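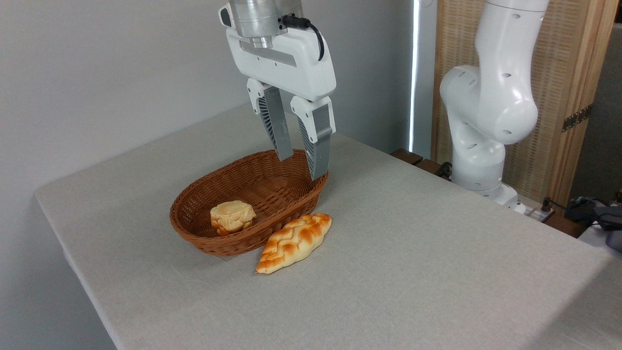 Grasp planner rejects every candidate near the back rim of a basket

Posted by fornley_tom, March 5, 2026

I'm running a parallel gripper over a wicker basket on a cloth-covered table. The planner returns 217 candidates for the bread in the basket and the collision check throws out all of them. If I jog the open fingers into the back of the basket by hand, there is plainly room. The basket is in the planning scene as a mesh from our scanner, padding 9 mm. The second arm is in the scene as well, parked. Planner is Jadik, the release before the April one. The braided loaf lying on the table in front plans first time with the same settings.

What should I look at before I start cutting the padding down?

lostham_k

Had this last year. Set padding to zero and it goes away.

mathur_cell

I wouldn't go to zero. The weave is a poor surface for depth, and you want some margin at the rim.

Check the collision mesh first. By default Jadik takes the convex hull of anything imported as a single object, so your basket is probably a solid lump with a lid on it. Anything reaching inside counts as a hit — the loaf is outside the hull, so it plans. Turn on the collision view and see whether the opening is filled in.

If it is, run the mesh through convex decomposition. 24 pieces was enough for an oval basket here; at 18 the rim still had flat bridges across the curve. Then bring the padding back to 4 mm on the basket only and leave the second arm as it was.

Also check the finger model. Ours had the fingers as one box, gap included, and that fails in any container however good the basket mesh is. Each finger needs its own shape.

fornley_tom

It was the hull. Decomposed it and I get valid grasps with the padding still at 9, though few of them. Will look at the finger boxes next.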